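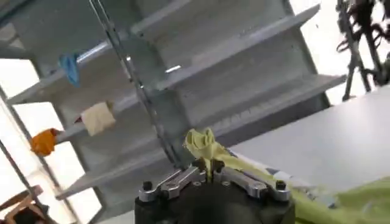
4. Working rules for cloth handling cells

4.1 Why write them down

Cloth is a wonderful thing to teach a robot with, and a hard thing to write rules for. A rigid part can be put back on a marked spot. A shirt can't, at least not in the same shape, and much of the advice we had inherited from our earlier work on boxed goods fell apart in the first week at Clurkari. The rules in this section grew out of 743 recorded episodes and many lively arguments over the log sheets. We are very fond of them and we hope other groups will borrow them, bend them and tell us where they fail.

4.2 Starting state

An episode begins only when the cloth is in a named starting state. We use three names: spread, bunched and hanging. "Spread" allows wrinkles. An early draft asked for a smooth garment, and Sinéad Scanlon pointed out that operators were spending longer patting out folds than recording grasps — and that the policy never saw a fold before it had to deal with one! The current wording asks only that the garment lie in a single open layer with its outline readable from the wrist view. Figure 4 shows a start that meets the rule: the green garment still has shallow folds and a gathered upper edge, and the fingers are clear of it.
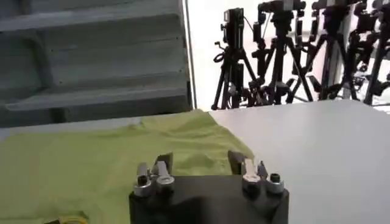 The name of the state is entered before the arm is enabled. If the operator changes the cloth after that, the entry is struck out and a new one made. Correcting the old entry is not allowed, even for a spelling slip in the state name.

4.3 Closing on fabric

Grip force is capped at 10 N for all light fabrics. With a soft load the fingers may close almost fully, so a closed gripper is not accepted as proof of a grasp. The operator marks "held" only after a lift of 80 mm with fabric visible between the fingers. A twisted length of cloth trailing from the grip is still a valid hold; it gets the extra tag "trailing" and stays in the set. We had thrown these episodes out during the May trials, and bringing them back was the single most useful change we made.

Trailing cloth does need care when the arm moves. Speed is lowered while the tag is active, and the path must not carry the loose end over a rail, a shelf lip or a cable run.

4.4 Fixed surroundings

Shelving, table and outside cameras are treated as part of the setup. Moving any of them opens a new session number and calls for a fresh calibration. Boonmee Nakpan argued for a small tolerance here, and we settled on 8 mm at the table corners, checked by tape at the start of each shift. Tripods get no tolerance at all: a bumped leg means recalibrating, however light the knock.

4.5 Open points

We don't yet have a good rule for fabrics that cling to the finger pads after release. Kieran Ó Conaill is collecting cases, and a revised draft of 4.3 will follow once the Lellholm cell has run the same protocol with its own operators.

Print this section | E-mail this section

This site uses cookies to remember your reading settings. Accept | Manage

Contact the authors | © Sononard | Back to top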